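Subject: Re: Sorting the bed pile before the move to Drodedcombe
From: Sayaka Tamura
To: Wevurcombe Home and Household list
Date: 28th May

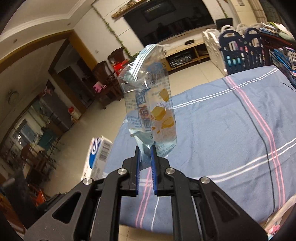
Trygve, thanks for the long message. I've cut it down to the parts I can help with and put my answers underneath each one. Others on the list have done more moves than I have, so please correct me where I've gone wrong.

Trygve Blomqvist wrote:
> We have to be out of the flat in July and I would like to start on the
> small things now. The furniture I can manage. It's the bits and pieces
> that defeat me. Every time I clear a surface I end up with a heap on the
> bed made up of snacks, things for the bathroom, wrappers, cables and
> toys, and at bedtime the whole lot goes back on the nearest shelf.

We had the same trouble, and using the bed is still what I'd recommend. It is the right height, you can walk round most of it, and you have to finish by the evening. What changed for us was doing one room's worth at a time and having the boxes open on the floor before anything went on the sheet. If the boxes are still flat in the hall, you will make nice piles and then have nowhere to put them.

I use four boxes and a bin bag. The boxes are for the kitchen, the bathroom, electrical things and the children. Anything that doesn't belong to one of those stays where it was until the next round. I tried having a fifth box marked "other" and it filled up before the rest had anything in them.

Use a plain sheet or an old light-coloured one if you have it. Ours at present is light blue with white stripes one way and pink the other, and small things show up well enough on it. On the dark bedspread we had before, I lost a set of spare keys for two days.

> What do you do about food packets that have been opened? I have a lot
> of resealable bags with a little left in each one. My wife says throw
> them all out and I say that is wasteful.

I keep the bag if the zip strip still closes properly and I know what is in it. To test it, press out the air, close the strip from one end to the other, then squeeze the bag gently. If you can feel air coming out, it won't last a journey with other things on top. Sweets and dried fruit can go into a jar with a screw lid. Biscuits I would just eat.

Don't tip several kinds into one bag. We did that with sweets from three different packets and they all ended up tasting of the mint ones. It also means you lose the printing, and that matters if anyone in the house has to avoid something. My mother-in-law sends us sweets with the packet printed in Chinese, and I write the English name and the date on a strip of masking tape and stick it on the bag. Put the tape on when the bag is flat. It won't hold on film that is crumpled up.

Empty bags are another matter. I used to save the clear resealable ones for screws and picture hooks, and they do work well for that, but you only need so many. I had 65 in a drawer when we left Lie and used 21 of them. The rest moved house with us and are in a drawer again. If you do reuse them, wipe out the crumbs and let the bag stand open overnight before closing it. Cover the printing with a label, or somebody will open the curtain hooks expecting a snack.

> Then the bathroom. Do you pack toothpaste and so on in with the
> towels or keep it apart?

Apart, always. New toothpaste stays in its carton, which keeps the cap from being knocked off and gives you something square to pack against. Tubes that have been started go in a closed bag of their own and then in the overnight case. We put the towels round the glass things in the kitchen boxes, so there weren't any left for the bathroom box anyway.

I would make up the overnight case last and keep it out of the van altogether. Ours had toothbrushes, the started toothpaste, one towel each, soap, a roll of toilet paper and a change of clothes. I forgot phone chargers and had to open four boxes to find one.

> Cables. I have no idea what half of them belong to.

Do these while everything is still plugged in. Start at the television, because that is usually the worst place. Take one cable at a time, follow it with your hand to both ends, and put a bit of masking tape on each end saying what it goes to. "TV to wall" is enough. Then unplug it, coil it loosely and hold the coil with a strip of cloth or a bread tie. I gave up on rubber bands as they go sticky in the warm.

A thin black cable lying by itself is the hardest one to place later on. I put all of those in a single shoebox, and anything still in the box after three months in the new home can go for recycling. My shoebox came down to two cables, one of which was for a camera we no longer own.

If your television is fixed to the wall, look behind it before the day and find out what sort of bracket you have and whether you own the right spanner. Ours was held on with two bolts of different sizes. Put the bolts in a bag and tape the bag to the bracket, not to the screen. Check with the landlord about the holes as well. Wevurcombe landlords seem to vary a good deal on this.

> The play fence is the other question. Our daughter is eighteen months.
> Do we take it down first or last?

Last. We left the white plastic one standing until the van was outside, and it was the only part of the room where small things weren't getting walked off with. When there are open boxes everywhere you will be glad of it. Set it up first at the other end too, before the beds, and give her a few toys she hasn't seen for a week or so.

The panels stack better if you turn every second one upside down. Wipe them before you stack them. The joining pieces go in a bag tied to the top panel. If you have more than one kind of panel, as we do, mark which joints belong to which, as they can look the same and not fit.

One thing to watch is the gap between the fence and the bed. Sweet wrappers and small packaging slide off the edge of the mattress and finish up on the floor at just the height a small child can reach. I clear the wrappers into the bin bag before I do anything else, and again at the end, and then I pull the bed out and look.

> Lastly, boxes. The removal people at Bestus quoted me for 36 and I
> thought that was too many for a two-bedroom flat.

I would take the 36. We ordered fewer than we were told to and ran out with the kitchen half done, so the pans travelled in a laundry bag. Ask if they'll take back any that haven't been made up. The firm we used gave us the money for those.

Number them and keep a plain list. Mine was one line for each box, with the number, the room and the three most useful things in it. Don't try to list everything. I did that the first time and had a list of up to 204 items before I stopped, and we never once looked at it after the kettle was found.

Write on two sides of the box and leave the top alone, as the top will be under another box. Put the wall things, such as garlands and small shelves, in a box that isn't full and let nothing go over it. Our artificial ivy came out flat and had to be hung over the bath for a while before it looked right.

> Any help gratefully received. I can send a list of what we are giving
> away if people are interested.
>
> Trygve

Yes please, do send the list. We could use a bookcase if you have one going, up to shoulder height and not too deep, and I know there was someone in Drodedcombe asking for a cot mattress last month. I can collect from your end of town most evenings after six.

I've got a part roll of masking tape and a good marker you can have. The bread ties are also yours if you want them.

Sayaka

--
Wevurcombe Home and Household list
To leave the list, send a blank message with the word "leave" in the subject line.
Please trim quoted messages when you reply.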